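Keeping dry goods dry

Humidity in a pantry matters more than temperature. Flour, sugar and salt should go into a sealed box within a day of opening the bag. Wash the box, dry it, then leave it open for 40 minutes before filling. Moisture left in the corners is the usual cause of lumps.

To test a seal, put a sheet of paper towel inside, close the lid and hold the box under a running tap for 5 seconds. A damp towel means a worn gasket or a bent clip.

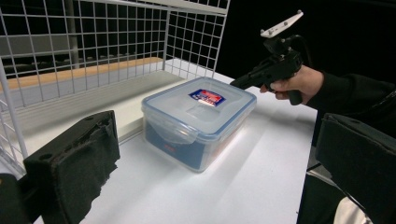
Tovside Home Economics Club — Storage and Pantry Group

Clear boxes with clip-down lids are easiest to check from the shelf. Close opposite clips in pairs so the lid sits level. If a clip turns white at the hinge, replace the lid.

Label by date of filling. Stickers come off with cooking oil left on for a few minutes — do not scrape with a blade, as scratches hold odor.

Brown rice and whole wheat flour contain oil and go stale sooner than white. Buy 200 grams at a time if use is slow. Anything filled before October should be used first.

Revised 2022-06-30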